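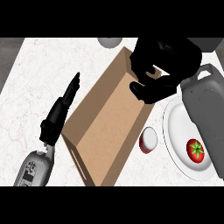 Two-arm packing task in simulation, with a different gripper on each arm.

About Bralten

Bralten is a small test lab for robot grippers, arms and the controllers that run them. We don't make or sell hardware. Companies come to us when they have narrowed a choice down to two or three products and want to see them do the same job under the same conditions.

The lab was started by Rocío Grajales, who spent 8 years setting up packing lines before that and still plans most of our tests. There are 7 of us now, split between the simulation side and the workshop.

How we work

Most projects begin in simulation. We build the customer's task with everyday items — a cardboard box, a plate, a tomato, a small container — and run each gripper through it 1,000 times with the start positions changed a little each time. We log missed grasps, dropped items, contact with the box walls and the time per cycle. A slim gripper and a hand with thick fingers can score very differently on the same box, and customers usually want to see both before they decide.

The options that do well move to the workshop, where we repeat a shorter set of runs on real arms. We report the simulated and real results side by side, including the cases where they disagree.

What we test

Grippers and hands, single-arm and two-arm setups, wrist and overhead cameras, and motion controllers. Our scoring method is called Ludach and we send it to every customer along with the raw logs.

Who we work with

Recent work includes a gripper comparison for Chávez, a food packing company, and a controller trial for Fernau. A typical comparison takes around 2 months from first call to final report. We close for the second half of December.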